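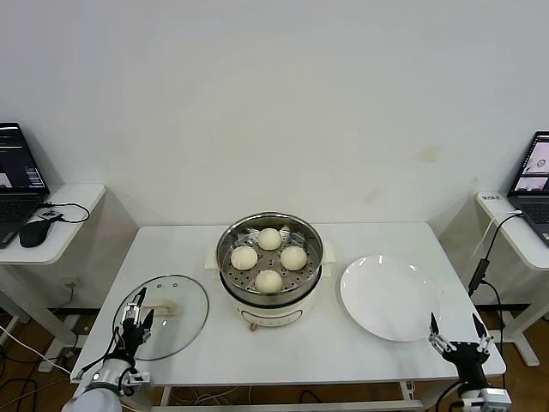 *Four buns, one steamer, one plate waiting.*

I've been on a steamed bun kick since December and I am not even a little bit sorry. It started with a bag from the freezer case at the Sunel market, the plain white kind with nothing inside, and then I got cocky and started making my own dough, and now there's a bag of flour living permanently on my counter next to the coffee. My kitchen smells like yeast about half the time. I like it!

The dough is nothing fancy. I use 300 grams of flour, a spoonful of sugar, yeast, warm water, and a tiny splash of oil. I knead it until my arms complain, let it puff up under a towel, knock it back, and shape it into rounds. For a long time I made a full batch of 600 grams and felt very productive and then ate rubbery day-old buns all week, so I cut it in half. Whatever doesn't fit in the first round of steaming goes in the freezer.

What I really want to talk about, though, is the steamer pot. I used to do this with a bamboo basket balanced over a wok that was the wrong size for it, and I'd be hovering the whole time, topping up water and burning my knuckles. An electric pot with a metal basket on top is so much easier. You fill the base, set the tray in, space out the buns, put the lid on, and go fold some laundry. The holes in the tray let the steam come up all over, and if you put down little squares of parchment nothing sticks (I forget the parchment maybe one time in three, and then I'm out there with a butter knife, grumbling).

Four is my number for a basket this size. Put one at the back, one at the front, and one on each side, and they all have room to grow. I've tried squeezing in a fifth right in the middle and they all fused into one giant flower-shaped bun, which tasted fine but looked like something from a school bake sale.

Then there's the lid. I love a glass lid for peeking, but the minute you lift it flat, all that water runs off the underside right onto your nice smooth buns and leaves those sad wet dimples. So tip it. Tilt it up on its edge and move it off to the side in one go, and let the drips go anywhere except the basket.

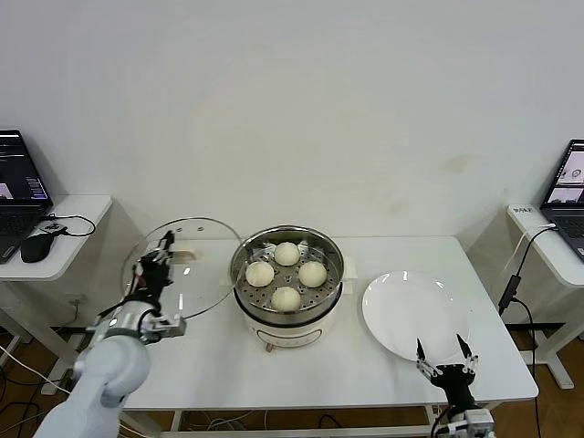 A reader from Drenonbridge wrote in after my last bun post to say that she wraps her lid in a dish towel, knots the ends over the handle, and hasn't had a soggy bun since. She also swears by turning the heat off and waiting 3 minutes before opening up at all, so they don't collapse from the shock. I've been doing the waiting part ever since and she's right, they stay much rounder. The towel I'm still working on. I keep picking ones that are too short to knot.

As for the plate, get it out before you start. I know that sounds fussy, but I have stood there with a hot bun in each hand, opening cabinets with my elbow. A wide one is best, so they're not touching while they cool.

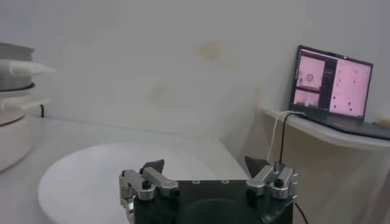

And keep a cloth within reach, because there's always a puddle someplace once the lid's been off. Mine are old flour-sack ones from Drekia that have been washed so many times they're practically see-through, and they soak up more than any of the cute ones I've been given.

Next up I want to try a filled batch, probably red bean, maybe scallion and egg if I'm feeling brave about the pleating. If you've got a filling that doesn't leak out the bottom, please leave it in the comments!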